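Rurka Cloth Care Guide
Section 6: Flattening and Folding Cloths on a Table
Last updated: December

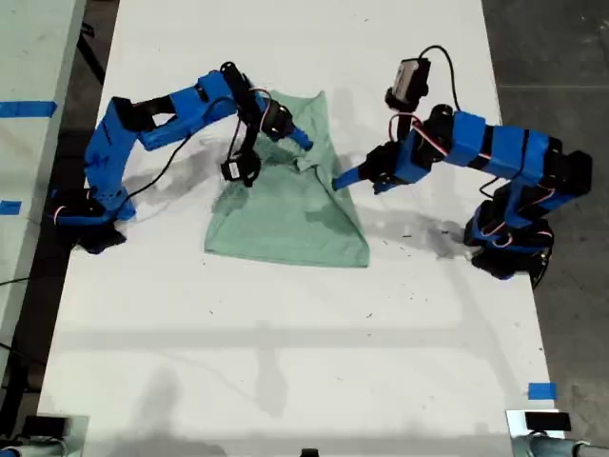 Recep Akgül asks that the straight edge be found before any smoothing begins, as cloths folded from the creased end come out of square and have to be done again. The steps in this section follow that order.

6.1 Before you start

Use a flat rectangular table with a clean, dry top. The cloth must lie fully on the surface with no corner hanging over the side. Steps 1 to 9 apply to plain hemmed cloths. For fringed cloths, see Section 7.

NOTE: Pale colors such as mint green show wrinkles as darker shading. Use this shading to find places where the fabric is doubled over.

6.2 Flattening

1. Place the cloth in the middle of the table.
2. Find the longest straight edge and turn the cloth until this edge is parallel to the short side of the table.
3. Hold the straight edge down at both ends.
4. Lift the top layer of the bunched part and draw it away from the straight edge. Do not drag the lower layer with it.
5. Open any remaining overlap, one layer at a time.
6. Smooth from the center outward with light pressure. Repeat until all four corners are visible.

CAUTION: Do not pull on a single corner to remove a crease. This stretches the hem, and the cloth will no longer fold square.

6.3 Folding

7. Bring the straight edge up to the opposite edge and line up the corners.
8. Press along the fold – from the middle to each end – and turn the cloth a quarter turn.
9. Fold in half again. For cloths with a side longer than 55 cm, add one more fold across the long side.

NOTE: If the corners are more than 16 mm apart after step 7, open the cloth and return to step 6. Smaller differences can be corrected by hand at step 8.

6.4 Stacking

Place folded cloths with the closed fold toward the front of the shelf. Do not stack more than 36 cloths. Cloths that are still damp must be dried flat before stacking – storage marks set in damp fabric are difficult to remove.

For cloths that curl at the hem after folding, go to Section 8, Pressing.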